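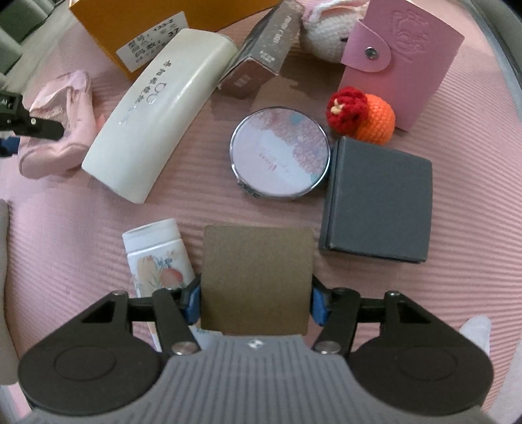 Vol. 14, No. 2

Open evening fills the hall at Rernthorpe

2022-11-25

RERNTHORPE — The line went out the door and halfway down the ramp on Sekov's open evening, and most of the people in it wanted the same thing: a turn with the hand-held gripper. The small automation firm let 280 visitors into its workshop on the old mill site, and by the end of the night a good many of them had picked something up with a pair of blue finger pads and put it down again somewhere else.

It's harder than it sounds, and a lot more fun. You hold the tool in your own hand, reach out over a pink ribbed mat and close the fingers on whatever you've chosen. There was plenty to choose from. A square of brown cardboard had to be pinched upright between the pads. A round compact mirror with a silver rim lay close by, along with a dark grey box with a lid, a pink card holder that closes with a silver snap, and a white crocheted bunny that every child under ten seemed to want first.

"We used to put out wooden blocks," said Golshifteh Hosseinzadeh, who runs the demonstration side at Sekov. "People were polite about the blocks. Then we started using the kind of thing you'd find in a handbag or on a bedroom shelf, and now we can't get them to leave."

The idea behind the tool is simple enough to explain while you wait your turn. A person does the job by hand, using the same kind of fingers a robot arm would have, and a camera on the tool takes it all in. Those recordings are then used to teach an arm how to handle the same sorts of objects. Sekov has gathered 1,755 of them since April, according to Hosseinzadeh, and visitors who signed the sheet at the door could add their own to the pile.

Flat things caused the most groans. The compact mirror slid away from one pair of hands after another, and a retired bus driver from Manzano spent a full turn chasing it toward the rim of the mat before he got a pad on either side and lifted it clear. He got a round of applause. The crocheted fruit ornament, an orange ball with a red flower on top, was much kinder to beginners. It squashes a little when the fingers close, and even the smallest visitors could carry it across.

Edvin Ekström, a technician who helped build the gripper, stood at the end of the table most of the night with a screwdriver in his shirt pocket. He had a favorite question for people who had just finished: where did you look? Nearly everyone said they had watched the object and forgotten about the fingers, and he was delighted every time.

"You already know how hard to squeeze a cardboard box," Ekström said. "You've known since you were three. Getting that into a machine is what we do all day, and it's great to watch people see how much they know."

Across the room, an arm named Jallex was doing the same sort of work with no one holding it. It sorted small boxes from one tray to another at an easy pace, paused now and then over an awkward one, and tried again from a different side. It dropped one box on the floor early in the evening. A girl in the front row handed it back over the barrier and was thanked by the engineer at the controls, and after that she didn't budge from her spot for half an hour.

There were short talks upstairs too, each one packed. The best questions came from a group of high school students who wanted to know how the arm deals with things it has never met before, such as soft pouches that change shape when you touch them. Hosseinzadeh told them fabric is still a headache — it folds, it bunches up, and it never sits the same way twice — and invited them to come back and try it for themselves. Several took her up on it right away and went straight down to the mat.

Sekov has room for 14 students on its spring workshop, which starts in April and is free to anyone enrolled at a Rernthorpe school. Sign-up sheets are at the public library's front desk and at the workshop office. Participants will take turns with the hand-held tool, sort through what they have recorded, and finish by watching Jallex try the same jobs.

The next open evening hasn't been set. Hosseinzadeh said the team would like a bigger table for it, and a second gripper so that the line moves faster. Visitors are welcome to suggest objects for the mat, as long as they fit in one hand and nothing inside can spill.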